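Tollach Two-Arm Bench Cell: what to budget for before you order

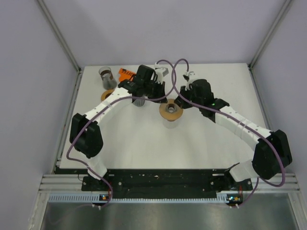 We get a good many calls from people who have the price of the arms in hand and very little else, so we thought it might be kind to set out the rest of the bill while there's still time to change your mind about things.

The Tollach comes as a matched pair of arms on a shared mounting plate, with the white worktop and the enclosure walls included. The bench underneath is yours to find. Please choose a solid one (an old kitchen table will wobble, and we speak from experience!) and leave 60 cm clear at the front so that you can reach the cable connectors without lying on the floor.

Power and spares
Supply needed: 1000 W
Recommended spares: one cable set, one pair of gripper fingers
Order code: TL-946

Do put something by for odds and ends as well. Cups, reels, cardboard, whatever it is you mean the arms to handle, all of it gets dropped and squashed in the early weeks, and we suggest £200 for the first year. Clurnance and Leitner grippers both fit with the Grunent adaptor, sold separately.

Delivery is quickest outside July, when our workshop closes for a fortnight. If you're still dithering over sizes, ring us and we'll happily talk it through.

Page updated 21 December 2019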